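The Tostden Method

The man from Flosgate wanted 22 dollars a month to tell people what they already had in their cupboards. Konrad Malinowski read the brochure twice at the bus stop and once more in bed, and each time he arrived at the same place, which was that somebody was getting rich and it would not be him.

His sister had signed him up. She had signed herself up too, in May, and claimed to have lost 12 pounds, though she had also stopped driving to work and Konrad thought the walking deserved some credit.

"It's science," she said on the phone.

"Whose?"

"Dr. Alhassan's. He did a study."

"On how many people?"

She went quiet, and he could hear her turning pages. "1,000," she said.

Konrad had spent 27 years adjusting insurance claims. He had met a great many round numbers and had never yet trusted one. A man whose garage burns down has not lost a thousand dollars' worth of tools. He has lost nine hundred and forty, or he has lost sixty dollars' worth and a lawn mower that quit before the fire.

Still, the first month was paid for. The Tostden Method, as Flosgate called it, asked a person to weigh every meal before eating it and then to sit with the number. You were supposed to sit with it for a full minute. You were supposed to ask yourself whether the number felt like you.
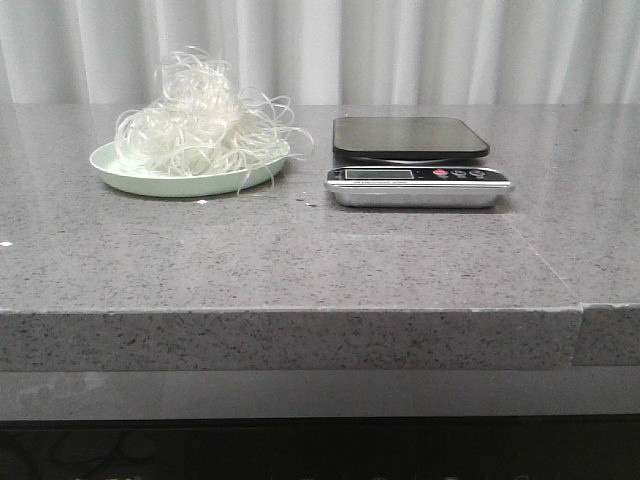 The plate, before the number.

He tried it on a Friday, with the phone propped against the toaster so he could follow the lesson. A woman with a soft voice told him to breathe in through his nose. He breathed. She told him to look at his food as if a stranger had cooked it.

"A stranger wouldn't have left it this long," Konrad said.

She told him to thank the food. He looked over his shoulder, though he had lived alone for six years, and did not thank it. Then he wrote the number in the little box and waited for the minute to pass. It was a long one. He thought about the furnace filter. He thought about whether his sister had really read the study or only the page that mentioned it. At the end of the minute the number still did not feel like him, and the lesson congratulated him on his openness.

The second week there was a group call. Eleven faces came up in their squares, and a twelfth square with a ceiling fan in it. The coach was a young man named only as Coach. He asked who had felt a shift.

Almost everyone had. One woman had felt a shift in her knees. A man in a fishing hat said his wife had noticed a change in the way he came into a room.

"Konrad?" said Coach. "You've been logging. How's your relationship with the number?"

"It's a number," Konrad said. "I write it down."

"And what comes up for you?"

"The price."

There was some laughter, and Coach laughed along, but his eyes had gone to something off to the side, and a moment later he was talking about Drelix. Drelix was a powder. You stirred it into water before a meal and it made the number, Coach said, more honest. It was not included in the monthly fee.

"More honest how?" Konrad asked.

"It clears the noise."

"What noise?"

The ceiling fan square unmuted itself. An old woman's voice said, "I'd like to know that too," and muted again.
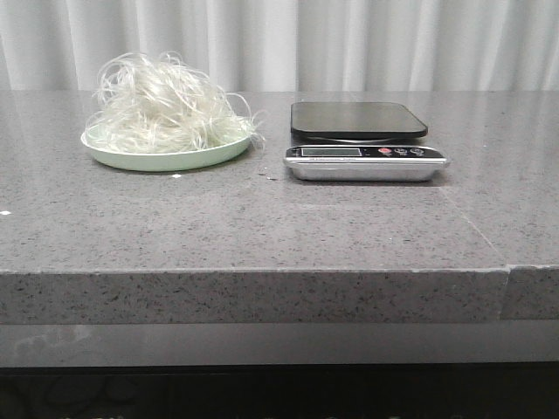
After the call he looked for the study. He was good at looking for things. It took him most of an evening and a pot of coffee, and what he found was a survey, mailed to customers who had bought a cookbook, asking if they would like to feel better. A thousand had gone out. The page did not say how many had come back, and it did not say what Alhassan was a doctor of.

He called his sister and read it to her.

"Well," she said, after a while. "I do feel better, though."

"You walk four miles a day."

"I walked before."

"To the car."

She said he had always been like this, even as a boy, even about the tooth fairy. He said he had been right about the tooth fairy. She said that was hardly the point, and asked whether he had eaten, and he said he was just about to.

He canceled in the morning. The form wanted a reason, and gave him a space the size of a postage stamp to put it in. He wrote "see survey" and pressed the button. A message came back thanking him for his openness and offering him the second month at half price.

His sister called again that night to ask if he wanted to come walking on Sunday. He asked what it cost.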